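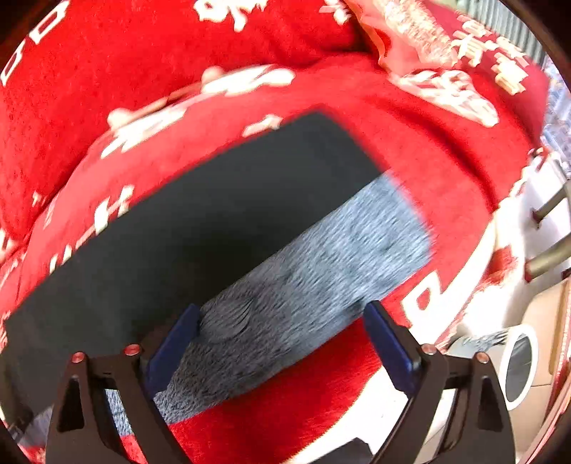
Gobnait Ó Briain wendet ein, der Begriff »Wärmedurchgang« werde bei Bekleidung zu großzügig verwendet: Gemessen werde in der Regel der Widerstand, und zwar am flach liegenden Muster ohne Luftbewegung. Der Einwand ist berechtigt und betrifft die Aufgaben in Abschnitt 2.

Textilphysik I – Skript zur vierten Sitzung
Stand: 13.08.2024

1 Grundgrößen
Der Wärmedurchgangswiderstand Rct ist der Quotient aus Temperaturdifferenz und flächenbezogenem Wärmestrom, Einheit m²·K/W. In der Bekleidungstechnik ist daneben die Einheit clo gebräuchlich; 1 clo entspricht 0,155 m²·K/W. Bei mehreren Lagen addieren sich die Widerstände der Lagen und der eingeschlossenen Luftschichten. Die Luft trägt oft mehr bei als die Faser – komprimierte Ware verliert deshalb an Isolation, auch wenn die Flächenmasse gleich bleibt. 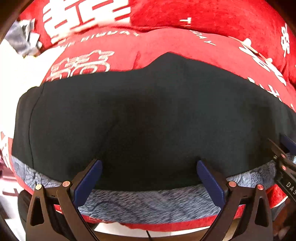 Abb. 1: Textilien im Stapel, darunter graues Fleece und schwarzer Stoff.

2 Flächenmasse und Dicke
Die Flächenmasse wird am Kreismuster von 100 cm² bestimmt. Umrechnung: Masse in g mal 100 ergibt g/m². Die Dicke ist nur zusammen mit dem Prüfdruck anzugeben. Für Florware ist ein niedriger Druck zu wählen, andernfalls wird der Flor mitverformt.

Aufgabe 2.1: Ein Muster der Qualität Fornard wiegt 2 g. Flächenmasse berechnen.
Aufgabe 2.2: Die Qualität Grarnside hat 70 g/m². Gesamtmasse von zwei Lagen je m² angeben. Warum lässt sich daraus Rct nicht ableiten?

3 Feuchte
Wasser leitet Wärme deutlich besser als ruhende Luft. Vor jeder Messung ist im Normklima zu konditionieren. Die Protokolle aus dem April sind ohne Klimaangabe und werden nicht gewertet.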